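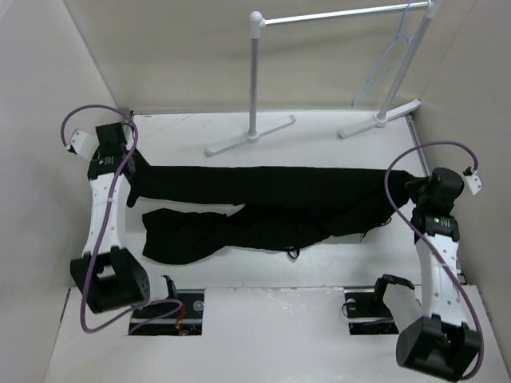
Why show a robot a task by hand when you could just write a program for it?
Because cloth has no fixed shape. A program that works on a box knows where the corners will be. With a garment, the corners move every time somebody touches it, and writing rules for every crumple is hopeless. Showing gets you started faster. Whether it gets you finished is the subject of this handout.

Course notes, unit 8: Teaching by demonstration
Trudy Treloar

What we mean by showing
There are two common ways. In the first, you take hold of the arm and move it through the job while it records its own joint positions. In the second, you stay away from the arm and drive it from a distance with a matching set of controls. The first is easy to learn and awkward with two arms, as you will find when you need to move both and also close a gripper. The second leaves the work area clear of your hands but takes away your sense of touch, unless the controls push back. Most don't.

The garment case
Take a black pair of trousers held between two grippers, one at each end. One leg is pulled fairly straight and the other lies crumpled below it. A person would fix that leg almost without looking. A driver at the controls has to decide which gripper lets go, and where it should take hold again. Dark fabric on dark fabric makes the fold lines hard to see, for the driver and for the software alike. If the goal is to get the trousers onto a hanger, flattening is only the opening move.

What to doubt
Papers like to report the number of demonstrations. Ask who gave them. In our Mahuika exercise, 400 recordings came from one patient driver, Adi Santoso, and the trained arms picked up his pauses along with his skill. When we added 105 recordings from students, the results got worse before they got better, and I still can't tell you which recordings did the damage.

Ask also what was thrown away. A failed grasp, followed by a recovery, may be the most useful thing in the set. It is usually the first thing deleted.

For the August session
Read the Betberg notes, pages 1 to 9. Bring one claim from them that you don't believe and write down what test would change your mind. "More data" will not be accepted as a test.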